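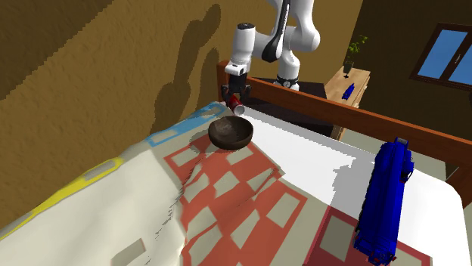
The Drulska quilt is the one we get the most letters about, and I understand why, as I've slept under mine for longer than I care to admit. It's a patterned cover made for everyday use – the kind you can spread over the bed and still set a dark brown bowl on while you hunt for your slippers. Ngozi Amadi draws the patterns for us, and she likes a busy one, bless her, so it goes with just about any wooden bed you already own.

Each quilt has 2 layers of cotton with 300 grams of wool filling between them, and we wash every one before it goes out to you, so it arrives soft. Wash it cool, dry it flat if you've got the room, and please go easy on the soap! Matching pillow covers come in sets of 2. Orders leave our Zakthorpe workroom within 20 days.

Last updated: April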